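La equipación roja vuelve a casa

El torneo de mayo nos dejó agujetas, 187 fotos en el grupo y ropa por todas partes. Carolina Abreu me pasó la lista de lo que falta por devolver y me puse con el montón rojo, que para eso tengo sofá grande (gris, con respaldos mostaza, muy sufrido).
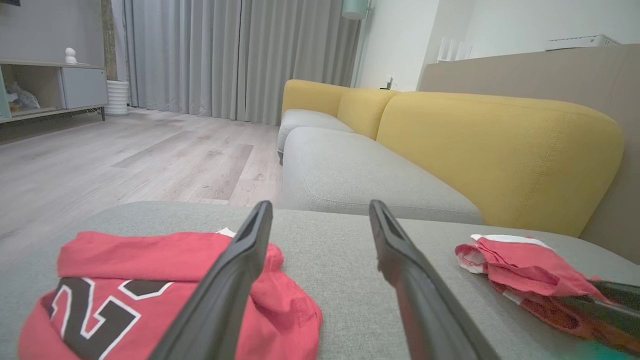
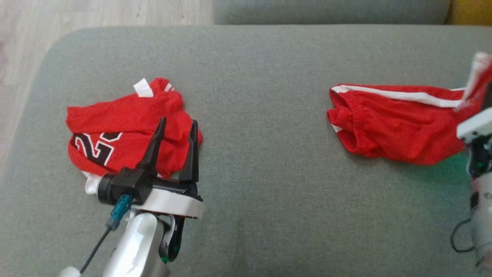
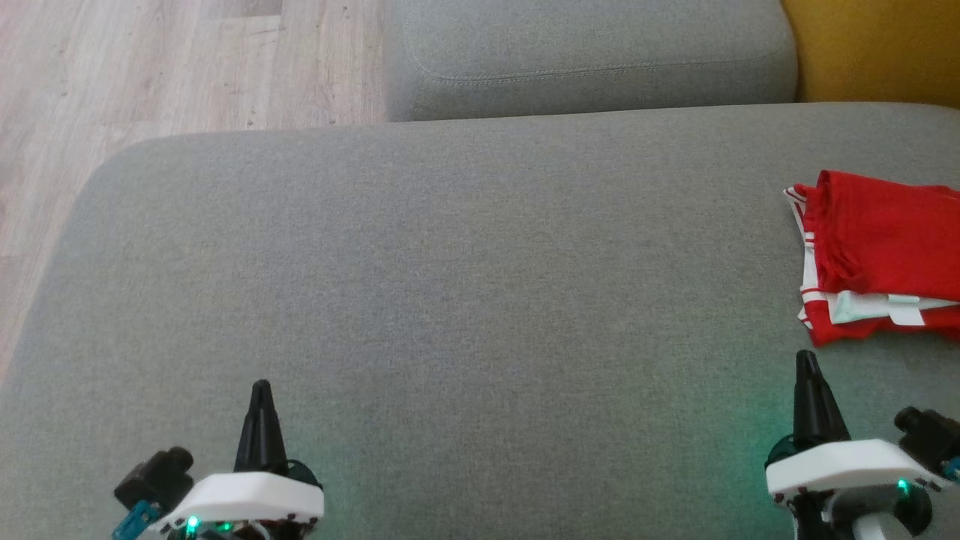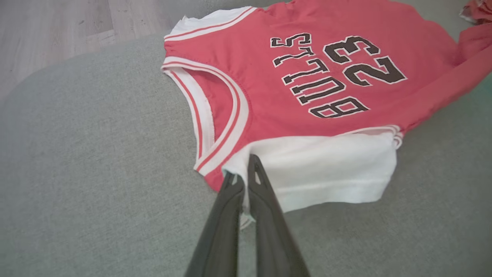
Rojo sobre gris, en pleno reparto. En la última, la camiseta de los BULLS con el 23.

La camiseta es de Hadi Najjar, que ya me ha escrito dos veces por ella – tranquilo, Hadi, ¡está a salvo! Los pantalones cortos con la franja blanca siguen sin dueño, así que si te suenan, dímelo. Yo doblo las camisetas con el número hacia fuera y las mangas, si las hay, para dentro; Xinyi Liang las enrolla y jura que le caben 31 en la bolsa de Fundalance. Habrá que verlo.

Recogida en casa de Widad Saab, a partir de las seis de la tarde. Traed bolsa, por favor.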